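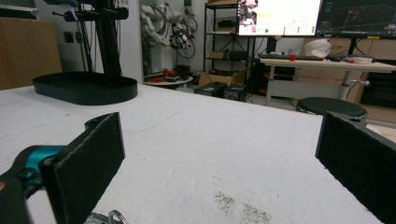

Most of my bad demos came from rushing the start, so now I hold the gripper still over the table before I hit record in Sendcombe. Two black fingers, one on each side of the view, and plenty of white tabletop between them! Then I go in slowly, squeeze, lift, and hold again. Check the dark crumbs near the bottom too (I wipe mine up before the next take). I do 100 takes per task, and I toss any where a finger drifts out of view.

Last updated: 8 October 2023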